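How Do You Teach a Robot to Fold Laundry?

Hi! I teach robots at a little lab called Wivlow, and people always ask me if I just type "fold the sock." I wish!

Robots learn a lot from copying. So I move a pair of controls with my own hands, and the 2 robot arms on the table do what I do — if I pinch, they pinch. I pull my hands apart, and the sock gets stretched between them, one gripper at the cuff and one at the toe.

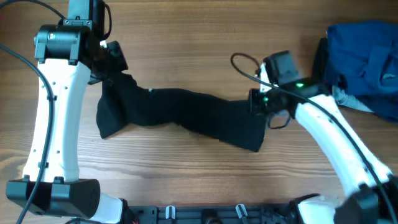 Why so many tries?

One try isn't enough, because socks are floppy and twist a new way each time. So far I've saved 1,857 tries (my thumbs are tired!). The computer studies them all and looks for what they share. Jeans come next, and I'm a bit nervous about the zippers.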